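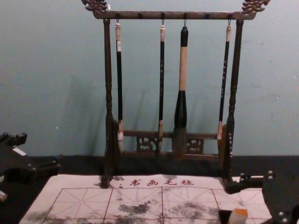

Zwischenbericht an die Stiftung Achterberg
Förderlinie »Mädchen im Flag Football«
Stand: 17.05.2025
Verfasst von Anika Hutchins, Football-Abteilung des SV Faltberg

## 1. Stand des Vorhabens

Das Training läuft seit November ohne längere Unterbrechung. Aktuell sind 60 Spielerinnen gemeldet, verteilt auf die Altersklassen U13 und U16. Im Antrag hatten wir mit weniger gerechnet und nur eine gemeinsame Gruppe vorgesehen. Die Teilung wurde nach den Winterferien vorgenommen und hat sich bewährt, kostet uns aber eine zusätzliche Hallenzeit, die im ursprünglichen Plan nicht enthalten war.

Trainiert wird je Gruppe zweimal wöchentlich, jede Einheit dauert 90 Minuten. Bis Ende März waren wir in der Halle, seitdem auf dem Nebenplatz. Der Nebenplatz hat keine Linien für Flag Football. Wir legen das Feld mit Hütchen und Markierungsband aus, was vor jedem Training Zeit braucht. Eine dauerhafte Linierung haben wir beim Sportamt angefragt, eine Antwort steht aus.

Die U16 nimmt an der Spielrunde teil, die U13 bestreitet Freundschaftsspiele und Turniere. Das war so vereinbart.

## 2. Sportlicher Verlauf

Die U16 hat bisher zwei Turniertage gespielt, einen in Skorkia und einen zu Hause. In Skorkia gingen beide Vorrundenspiele verloren, das Spiel um die Platzierung wurde gewonnen. Die Mannschaft hatte vor allem Schwierigkeiten mit dem Blitz über die Mitte. Die Quarterbacks haben den Ball zu lange gehalten, und die kurzen Routen waren noch nicht sicher einstudiert.

Mitiku Woldemariam hat das Training daraufhin umgestellt. Jede Einheit beginnt jetzt mit kurzen Pässen unter Druck, danach folgt das Flaggenziehen im offenen Feld. Laufspielzüge kommen erst im letzten Teil. Beim Heimturniertag war der Unterschied deutlich zu sehen. Ein Spiel wurde gewonnen, eines endete nach ausgeglichenem Verlauf mit einer knappen Niederlage gegen Batstead. Für eine Mannschaft im ersten Jahr halten wir das für einen ordentlichen Stand.
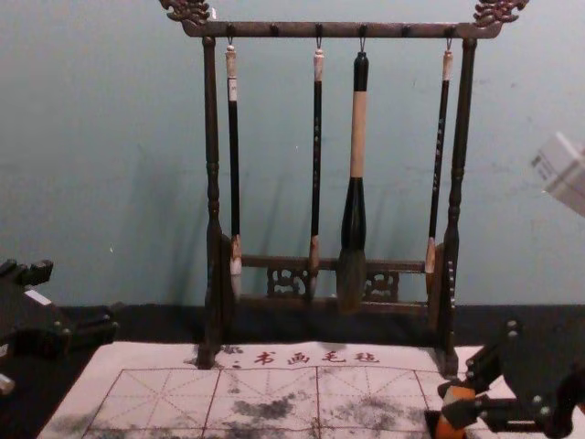 In der U13 steht das Ergebnis nicht im Vordergrund. Alle Kinder spielen auf allen Positionen, auch als Center und als Quarterback. Das führt zu vielen unvollständigen Pässen und wird von einzelnen Eltern kritisch gesehen. Wir möchten bis zum Herbst trotzdem dabei bleiben und haben das auf dem Elternabend erläutert.

Verletzungen gab es wenige: eine Fingerverstauchung und einen umgeknickten Knöchel. Beide Spielerinnen trainieren wieder. Mundschutz ist bei uns seit dem ersten Training Pflicht.

## 3. Trainerinnen und Trainer

Die Leitung liegt weiterhin bei Mitiku Woldemariam. Im Antrag war außerdem vorgesehen, zwei Frauen aus dem Umfeld der Abteilung für die C-Lizenz zu gewinnen. Eine von ihnen hat den ersten Lehrgangsteil abgeschlossen. Die zweite musste aus beruflichen Gründen absagen. Wir haben inzwischen eine Nachfolgerin gefunden, die im Herbst beginnen kann. Der Förderzweck ist damit nicht gefährdet, er wird aber später erreicht als geplant.

Bis dahin helfen Spielerinnen aus der Damenmannschaft bei der U13 aus. Sie erhalten eine Übungsleiterpauschale, die wir aus Eigenmitteln tragen.

## 4. Schulkooperation

Mit der Gesamtschule Batstead besteht seit dem zweiten Halbjahr eine Arbeitsgemeinschaft. Derzeit nehmen 13 Schülerinnen teil. Mehrere von ihnen sind über die AG in den Verein gekommen. Die Schule stellt die Halle, wir stellen Bälle, Flaggengürtel und eine Übungsleitung.

Mit der zweiten Schule, die im Antrag genannt ist, kam bisher keine Vereinbarung zustande. Der dortige Nachmittagsbereich wird neu organisiert, und vor den Sommerferien wird darüber nicht mehr entschieden. Wir fragen im neuen Schuljahr wieder an.

## 5. Mittelverwendung

Die bewilligten Mittel wurden bisher wie folgt eingesetzt:

- **Material:** Flaggengürtel, Bälle in zwei Größen, Hütchen, Leibchen. Die Position ist abgeschlossen.
- **Hallenmiete:** Durch die geteilten Gruppen liegen die Kosten über dem Ansatz.
- **Lizenzausbildung:** Erst zum Teil abgerufen, siehe Abschnitt 3.
- **Fahrten:** Im Rahmen der Planung. Nach Skorkia sind wir mit Vereinsbussen gefahren.
- **Spielkleidung:** Trikots für die U16 sind geliefert, die für die U13 bestellt.

Wir beantragen, den nicht abgerufenen Teil der Lizenzausbildung in das kommende Förderjahr zu übertragen. Die Mehrkosten bei der Hallenmiete gleicht der Verein aus. Eine Erhöhung der Fördersumme wird nicht beantragt. Die Belegliste geht Ihnen getrennt zu.

## 6. Offene Punkte

Die Umkleidesituation am Nebenplatz ist unbefriedigend. Es steht nur eine Kabine zur Verfügung, die wir uns mit der Fußballjugend teilen. Bei Überschneidungen ziehen sich die Mädchen im Vereinsheim um. Eine Lösung hängt vom Umbau des Sanitärtrakts ab, auf dessen Zeitplan wir keinen Einfluss haben.

Für die U13 fehlen Gegner in der Nähe. Batstead stellt bisher die einzige Mannschaft dieser Altersklasse, die ohne lange Anfahrt erreichbar ist. Skorkia prüft, ob im Herbst eine eigene Gruppe gemeldet werden kann.

## 7. Nächste Schritte

In den Sommerferien bieten wir ein Feriencamp für beide Altersklassen an, die Ausschreibung ist bereits verschickt. Danach folgen die restlichen Turniertage der U16. Die Anmeldung der neuen Teilnehmerin zum Lizenzlehrgang erfolgt, sobald der Verband die Herbsttermine veröffentlicht hat.

Den nächsten Bericht legen wir nach Abschluss der Spielrunde vor. Für Rückfragen zum sportlichen Teil ist Mitiku Woldemariam zuständig, für die Abrechnung ich selbst.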